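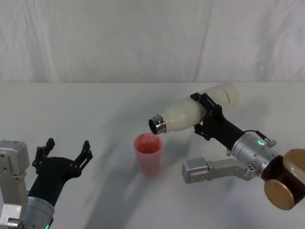
June 25, 2021
By Ryszard Mazurek

The Zarkville kitchen is switching to refillable bottles for cold drinks, and the first 41 went out to the Dreltthorpe and Zestby rooms this week. Each one holds 500 ml, so you get two good cups and a bit left over. The white bottle with the silver neck is the type to look for. Tilt it low over the cup and pour slowly – the red plastic cups are light and tip easily. Please don't fill them to the brim.

Empties go back to the Gajewski counter by 4 each afternoon, rinsed, with the tops off. The old glass jugs will stay in the cupboard for larger meetings. We bought them in April and they still get plenty of use.

Last updated: June 25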